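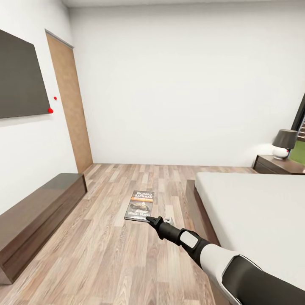

The gripper at the lower edge of the paperback, in the simulated bedroom.

Seltholm, simulated pick-up method: my review

I have used Seltholm for 3 months, to teach an arm in simulation to take flat things from the floor. A book is the hardest for me, it gives the fingers very little to hold. In my test of 52 trials the older Yagi method lifted the book 15 times, and Seltholm 28 times. This is a good result, but the setup is slow and the manual is too short. I recommend it to patient people.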